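Section 4: Setting Up Your Fabric Wall Panels

Welcome to the fun part! Your Bostex panels are out of the box, you've read the safety page, and you're ready to turn an echoey room into one where you can hear yourself think. Take your time with this section. A careful first panel makes all the others go faster.

4.1 Before you start

1. Lay the panels face up on a clean sheet overnight so the folds can relax.
2. Check the weave direction. The small arrow on the back of each panel points up.
3. Wipe the wall with a dry cloth. Fresh paint needs a full month to cure before any pad goes on it.

NOTE: The Bostex panel comes in two lengths, 1000 mm and 2000 mm. The long one is a two-person lift, so grab a friend.

4.2 Fixing the pads

4. Stick 2 Imell pads to the back of each short panel, one high and one low. Long panels get an extra pad every 300 mm down the middle.
5. Press each pad firmly with the heel of your hand and count to thirty.
6. Peel the liners, line up the top edge with your pencil mark, and smooth downward.

CAUTION: Do not hang panels above a stove, a heater or an open fireplace.

7. Stand back and look from the doorway. If a panel leans, lift it from the bottom corner right away, while the pads still let go easily.

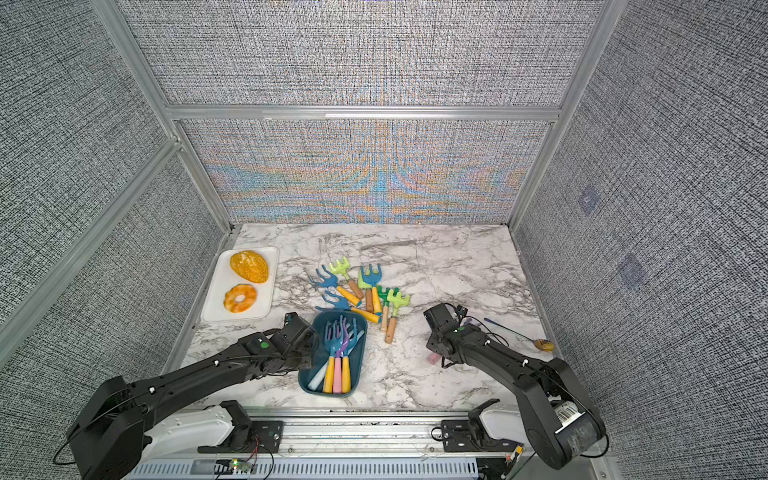
Choosing the right weave makes a big difference to how the finished wall looks, and we love talking about it! Tight, even weaves look calm in person but can play tricks on a phone or camera. Fine threads and camera pixels can clash and give you shimmering bands of color, like the pale orange, blue and lavender fan across the back wall in the photo. Look at the right wall too, where two faint bluish-purple squares look like pads showing through the cloth. If either effect bothers you, try the Haugen coarse weave with its thicker lining.

4.3 Care

8. Vacuum with a soft brush once a month, always top to bottom.
9. Blot spills with plain water. Skip the bleach!

Related sections
Cutting panels around outlets
Corner and ceiling kits
Removing pads from painted walls

Nurunero Home Acoustics | Contact us | All rights reserved | Back to top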